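Folding e-bike for commuting: Inance or Sisay?

pedalpusher_mo
I've been going back and forth on this for weeks and I need somebody to just tell me what to buy. My commute is 10 miles round trip, mostly flat with one ugly hill by the Brondton overpass, and I have to carry the bike up a flight of stairs at the end of it. I've ridden the Inance and the Sisay, both with the 24 inch wheels. The Inance climbs better. The Sisay folds smaller and has the adjustable stem, which I love, but the motor gets kind of wheezy on the hill. Budget is $3,000 and I'd like to have something left over for a lock! 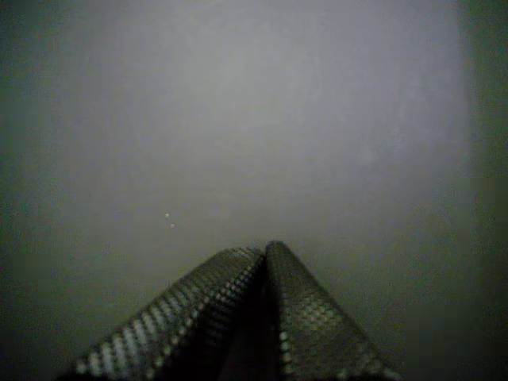
Grips are my other headache, by the way. The stock ones on the Inance are smooth foam and my hands slid all over the place when I rode it in August. What I want is a real diamond-type texture, little raised bumps in diagonal rows like the ones on those two fingers up there, only in something soft enough for bare hands. Does anybody make that in a short length? The shifter takes up half the right side of the bar.

gravelgoose
Sisay, easy. You'll climb that hill for two minutes a day and you'll carry the thing up the stairs every single day. I've had mine for 3 years and the hinge is still tight. I did swap the saddle in the first week (the stock one is a brick).

tinkertwo
Gotta disagree with goose here. A motor that struggles when it's new is going to struggle more once the battery has some age on it. I had an older Sisay and sold it for exactly that reason. Get the Inance and look at the Enum rear rack too, it makes a decent handle when the bike is folded and that helps a lot on stairs.

gravelgoose
The older Sisay had a totally different motor though, so I don't think that's a fair comparison.

tinkertwo
Different motor, same battery. I stand by it.

pedalpusher_mo
OK so this is exactly the argument I've been having with myself, thanks guys, haha. I measured the spot under my desk last night and both would fit folded, the Inance just barely. So size isn't the dealbreaker I thought it was. Weight still might be. Has anybody carried the Inance with the battery out? I could put the battery in my backpack and make it two loads, sort of.
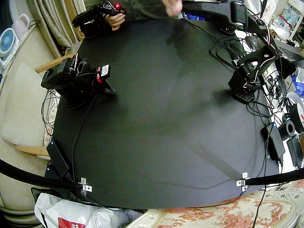
slowspoke says pulling the battery makes a huge difference on the Inance, almost like carrying a regular bike, but the latch is stiff and you'll want to practice with it before you're doing it in the rain. Also get the short grips from whatever shop you buy from and ask them to cut the long ones down if they don't stock any. Mine did it while I waited.

pedalpusher_mo
Stiff latch I can live with. Going back to try the Inance one more time, and I'm bringing my backpack with me.

gravelgoose
Try the Sisay again the same day or it doesn't count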